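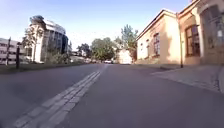
The road surface, with the kerb on the right.

Part three of the tyre pressure notes. The last post covered gauges, and I promised numbers for the commuter bike, so I'll start with those and get to the pump later.

The bike is a steel Pever with 35 mm tyres and tubes. I ran it for one winter at the pressure moulded on the sidewall, which is a maximum and has very little to do with what the tyre should carry. Total load with me, the rack and a laptop is 100 kg. Weight distribution is rearward, as on most upright bikes, so equal pressure front and rear makes no sense. I now keep the front lower than the rear and adjust the rear only when the panniers are full.

The method is dull. Inflate to a known value, ride a fixed loop, write down the value and a comfort score out of 16 (four surfaces, up to four points each), let a little air out, repeat. Duarte Cordeiro did the same loop on his own bike with narrower tyres and came to a similar shape of curve at higher pressures. 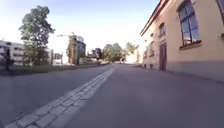 Both of us found a broad flat section in the middle where nothing much changes. Below it the steering gets vague in corners and the rim starts to feel close on sharp edges. Above it the bike transmits everything to the wrists and I could not measure any gain in speed. My loop times varied more with traffic than with pressure, so I stopped recording them.

Temperature matters more than I expected. A tyre set in a heated garage in February reads lower once it has been outside for an hour. The gas law is enough to predict this, provided you work in absolute pressure and kelvin. I did it in gauge pressure the first time and Gönül Öztürkmen corrected me in the comments, with working. The table in part two has been fixed.

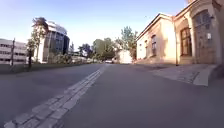
Paving stones between the two lanes.

Butyl tubes lose air slowly and latex tubes lose it fast. On butyl I check weekly. The odometer stood at 3,034 km when I fitted the current pair, and the rear has had one puncture since, from a wire fragment. I patched it with a Mujić kit — vulcanising cement, not the glueless type — and the patch has held. Leave the cement until it is properly dull before pressing the patch on.

As for the pump, the Edura floor model reads high at the bottom of its scale. Against the digital gauge it was out by 4 psi, consistently, so I wrote the correction on a bit of masking tape and stuck it to the barrel. A consistent error is easy to live with. The mini pump has no gauge at all and I use it only to get home.

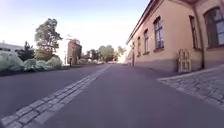 Still to do

Repeat the loop with the wider tyres from Adamholm once they arrive. Check whether the valve core on the front is leaking or whether I'm losing air when I take the chuck off. Redo the warm weather readings, as I logged the tyre pressures but forgot the air temperature for half of them.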